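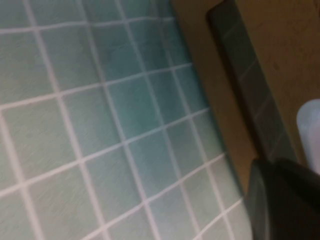

Can you still run a 2-megabyte address book program on a modern machine?
With an emulator and some patience, and provided you kept the disk that came with the keyboard file.

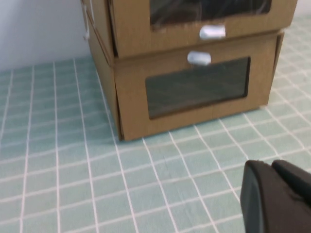

Page last changed: December, late evening, after the dates were fixed (again)

I have kept my addresses in a program called Covura for longer than I have kept most of the addresses. It was written by a small outfit named Elby, who sold it in a plastic wallet with a manual of 72 pages, eleven of them on printing labels. I have never printed a label. I have read those eleven pages more often than some novels I claim to have finished.

The trouble began when my old computer started refusing to wake up before lunch. I sympathised, but I needed a phone number. So I spent a weekend moving Covura and all its contents, 951 records in total, into an emulator on the laptop.

Copying the program was easy. Copying the data was easy too, and that ought to have made me suspicious. Everything opened, the little bell rang, and every person I know had been born in the same year. Fotini Papadakis, who is my aunt, took the news very well. Her grandson had apparently arrived on the same day as she did and she asked whether they might share a cake.

The cause is that Covura stores dates as a count of days, and the emulator's clock started counting from somewhere else. Amr Slaoui worked this out from a bug report I sent him which said, in full, "birthdays wrong, help". He wrote back with a short script and a long paragraph about bug reports. The script is linked from the downloads page. The paragraph I am keeping to myself.

A few notes for anyone trying the same thing:

Copy the keyboard file first. Without it the accented letters come out as small boxes, and if your family is Greek you'll have a great many small boxes.

Turn off the automatic tidy-up in the Preferences menu. It merges any two entries with the same surname, on the theory that you typed one of them by mistake. I lost a cousin this way for most of an afternoon.

Notes longer than 200 characters are chopped when you export. Covura doesn't mention this. It says "Export complete" and plays the bell. Go through the long ones by hand, or accept that your directions to Kalliopi Raptis's house will now end at the roundabout.

The search box only looks at the first word of a name. I'd forgotten that. I had also forgotten that I once filed all plumbers under "The".

Several readers have asked why I don't simply use Yokoyama like everybody else. I did try it, for a month. It's quick, it looks smart, and it wanted to know how I felt about each of my contacts, with a slider. Antigoni Tsolakis swears by it, but she also has a spreadsheet for her other spreadsheets. I went back to Covura and its grey buttons, one of which is labelled "Do" and does something different on every screen.

Still to sort out: the calendar half of the program, which talks to the address half through a file called LINKS that is empty on my copy and apparently always has been. Reminders pop up on time but won't say what for. At four yesterday afternoon I was firmly told "Elton", and I still don't know whether that was a person, a shop or a parcel. If you are Elton, please get in touch, and give me your surname first.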